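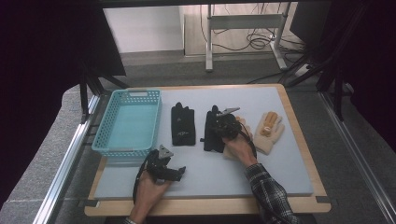
Sun 6 May

I finally got the bike out for a proper ride this weekend, and oh, I have missed it! The plan was Arkadside to Vavham and back along the river, 28 miles all told, with a stop at Lapiņa for rye bread and a coffee strong enough to stand a spoon in.

The first thing I noticed is how loud the hedges are in spring. All winter I ride with my chin in my collar and hear mostly my own breathing, and then one morning every bush has a sparrow argument going on inside it. I stopped 2 times before the old lock just to listen (and, fine, to fix my saddle, which I had put back on slightly crooked).

Past the lock the path has been resurfaced, and it is glorious. If you gave up on this stretch last year because of the roots, go back! It's smooth almost all the way to the Miva footbridge. After that you're on gravel again, and it gets soft near the allotments, so keep your weight back and don't brake hard on the bend. I was on 2 inch tires and wouldn't want anything much skinnier.

Lapiņa has moved its tables out under the trees. I had the rye with butter and radishes and then went back in for a cardamom bun, which I'd promised myself I would save for Vavham. It did not make it to Vavham.

The climb into town is still a brute. I walked the top part last fall and this time I rode the whole thing - very slowly, in a gear meant for going up walls, with a man and his spaniel keeping pace next to me for most of it. The view at the top makes up for everything. You can see the river all the way back to Arkadside, and the orchards are just starting to go white.

I rode home with the wind behind me and sang a bit where the path was empty. My legs are jelly tonight and I'm already looking at maps. There's a longer loop that carries on past Vavham to the reservoir, and I'd love to try it in June, when the evenings are long enough that I can start after work. If you've ridden the reservoir side, tell me what the surface is like!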